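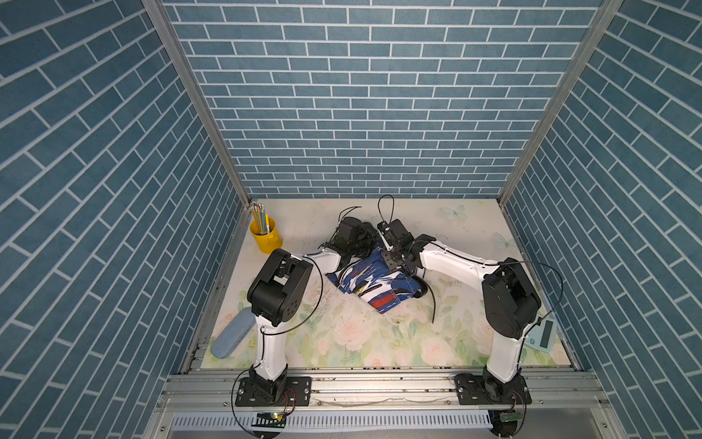 Leltora Brick Wall Panel, Blue

Light panels with a printed brick pattern, for covering a plain wall in a small room, a corner or a work booth. The bricks are steel blue and the lines between them are thin and white, so the wall looks tidy also when the space is narrow.

Sold in packs of 6
Colour: blue with white joints
Article number: 273
Maker: Leltora

Where it can be used

Our customers put the panel in laundry rooms, hobby corners and children's rooms. It goes on a back wall and equally on side walls. If your side walls are not straight, please hold the first panel in place before you remove the backing paper, and look at the rows from the spot where you normally stand. From the side the rows can seem to run downhill. This is normal with every brick pattern.

Fixing

Clean the wall and let it dry. Start at a lower corner and press from the middle to the outside. The panel can be cut with a sharp knife and a metal ruler. In the corners you may leave the two edges open or cover them with a profile of your choice. We do not supply profiles.
Please wait 2 days before you wipe the panels with water.

Care

Use a soft cloth and mild soap. Do not use scouring powder, it takes away the blue from the edges of the bricks.

Goes well with

Brellora floor mat, cream with pastel flowers and butterflies. It is a pale mat and shows dirt quickly, so we advise to shake it out each week. Wash at 40 degrees, without softener.
Falley folding board for shirts and other garments, white or grey.

Delivery and returns

The panels are sent flat in a carton by Buthelezi. Unopened packs can be returned. Opened packs we can unfortunately not take back, also if only one panel was used. Colours may differ a little between two productions, so please order the full quantity for one wall together.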